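The Dishes Are Still Mine

By Nathalie Jacobs

Every November somebody forwards me an article saying the household robot is nearly ready. I have been getting these since I started writing this column for the Plemside paper, and my kitchen in Wasville still has one dishwasher in it, and one person who loads and unloads the thing.

I don't doubt the engineers are clever. My trouble is with the word "chore." When they say it, they mean a single motion, picked out ahead of time. When I say it, I mean the whole sorry business: the pan somebody left soaking, the lid that fits nothing, the glass with a chip you only find with your thumb. A machine that can set a plate in a rack has done one piece of a job that has fifty pieces, and most of the others are decisions.

Look at what counts as the work. Three plates, a wooden rack with slots made for them, two mugs on a mug tree, a basket with two ears of corn in it. I would call that a kitchen after the chores are done. One arm has a grey plate by its gripper next to the rack, tipped nearly upright, and the other arm has nothing in its grip at all. Anyone who grew up drying dishes next to a sister will recognize the arrangement.

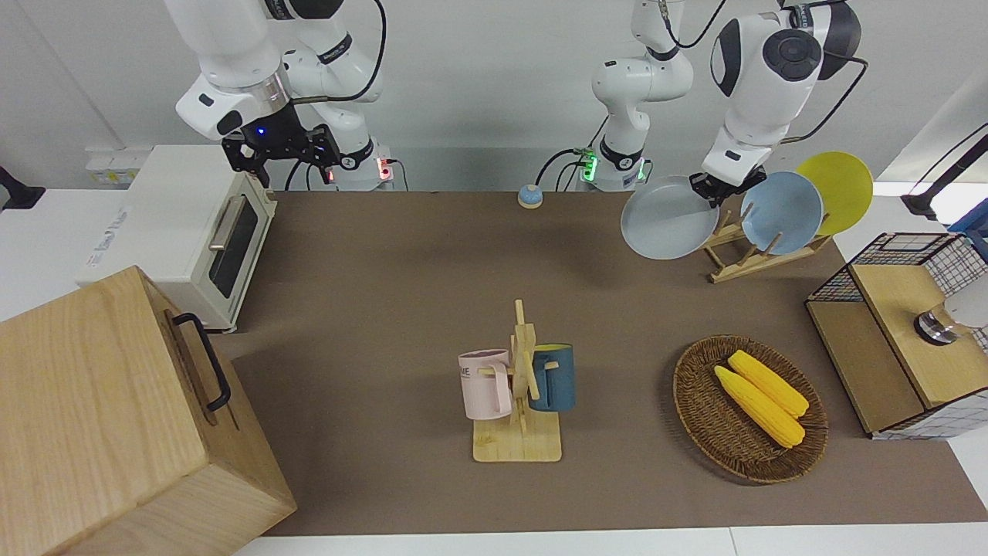 What would change my mind

I'd like to see the plate go in with egg on it, for a start. Then I'd like the machine to notice the egg and take the plate back out. I'd like it to work at six in the evening with a dog underfoot and the counter covered in mail. A mug tree is a fair test of a steady hand, I'll grant that, and I have broken enough handles to respect anyone or anything that can hang a mug on a peg. But my mugs live in a cupboard, stacked two deep, and the one you want is at the back.

Then there is the money. Bakgate, the appliance store out by the highway, was selling a dishwasher for $1,399 last I looked, and I thought that was steep. It washes everything I own and asks only that I fill it and empty it. Whatever a pair of arms ends up costing, it has to beat the ten minutes a day I spend on those two things. I could spend $2,000 on a new counter and get more joy out of it.

My brother-in-law says I would have said the same about the washing machine. Maybe so. But the washing machine took the wet, heavy, miserable part of laundry and left us the folding. The robot people seem to be starting from the other end, with the light and tidy part, and promising to work back toward the sink. I'm willing to wait for them there - I'll be the one with the sponge.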